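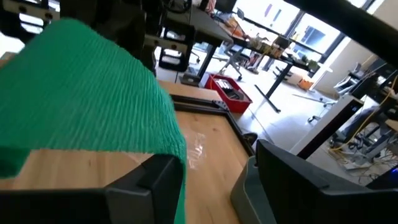 4.2 Keeping and discarding worn knitwear

Participants in Ninstead kept knitted clothes longer than woven ones, and they kept them in worse condition. Of the 178 garments named in the wardrobe interviews, 83 were knits with at least one fault that the owner described as needing repair. Most of these were still being worn, though often only at home or in the garden. The woven garments with similar faults had usually been moved to a bag, a shed or the back of a cupboard by the time of the second visit.

Three kinds of fault came up again and again: stretched cuffs, thin elbows and seams that had opened under the arm. Stretched cuffs were mentioned most often but were the least likely to be treated as damage. People pushed the sleeve up and carried on. Thin elbows were noticed late, sometimes when the interviewer asked for the garment to be laid out flat. Open seams were the only fault that participants regularly mended, and nearly all of those who did so used ordinary sewing thread in whatever colour was at hand.

Ribbed fabric was discussed separately by several people. It was valued for holding its shape across the body, but there was some disagreement over whether it could be mended at home. Participants who had learned to darn at school said that the ridges made a patch harder to line up. Those who had taught themselves more recently did not raise this, and two of them thought the ridges helped to hide the stitches. We did not test either claim.

Sleeves were the part of the garment most closely linked with the decision to let it go. A mark on the front could be covered by a jacket or an apron, but a sleeve that had lost its shape was seen and felt all day. It got in the way of cooking and washing up, and it twisted under a coat. Figure 4 shows the kind of slight twisting and wrinkling that participants had in mind when they said a sleeve 'wouldn't sit'.

Figure 4. Green fabric sleeve held at each end above a light wooden tabletop, slightly twisted and wrinkled.

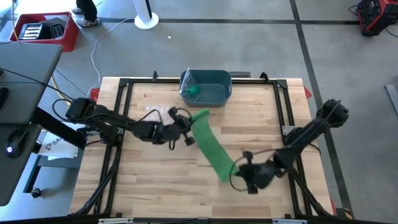
Gifty Opoku told us that she judged every jumper by its sleeves and had done so for years. If they still reached her wrists after a wash she kept it, and if they hung past her knuckles it went to the op shop on the next Tuesday run. She did not think much of repair as a hobby. In her words, it was 'just what you do until you can't be bothered', and she could name the point at which she had stopped bothering with each of the garments in her drawer.

Other participants were less decided. Virgil Ilie had kept a cardigan with one short sleeve and one long one for most of his working life, and said he would only part with it if someone else wanted it. This condition – that the garment should go to a known person – was common among the older group and rare among the younger. It may explain part of the difference in discard rates reported in Section 4.1, although the two groups also differed in how much storage they had.

Cost was mentioned less than we expected. Participants knew roughly what a new jumper would cost but seldom compared it with the price of a repair, and few had ever asked for one. The alterations counter at Gellisgate had closed before the study began, and the nearest alternative was in the next town. When asked what would change their habits, people spoke of having somewhere nearby to drop things off. Only Asanka Nanayakkara mentioned wanting to learn the work himself, and he had already bought the wool.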